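Rain water and footpaths - group 3 report (Carola Vogler, Malte Seidel, Jana Brinkmann)

Our question was simple: where does the rain go in the old part of town, and who gets wet feet. We picked it as Malte walks to college that way and complains a lot.

What we did. Read the drainage chapter in Schmieder, twice. Asked residents with a paper form, 16 came back, 5 of them from the same family so we counted thier answers as one household. Put out jam jars as rain gauges. One got knocked over, readings for that one left out.

Results. Most people said puddles by the door are the main problem - not flooding. Older residents mentioned gutters that used to be cleaned twice a year. Jar readings went up and down with the weather service figures, a bit lower under trees. Cost of a new gutter run, from the Vurkus price list: 3458 for the short side, 4000 with downpipes. Too much for one household.

Problems. Form was too long. Question 5 made no sense, sorry. We should of started earlier in the term, the jars only had a short time out.

Still to do: ask the council about grants, redo the graph with proper labels (Jana).

Worn paving, street level 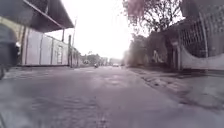
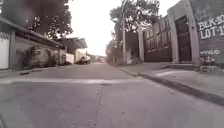
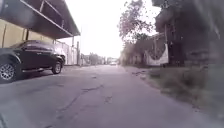
Vestorix, February

Thanks to Theda Kröger for reading the draft and lending us the measuring jug.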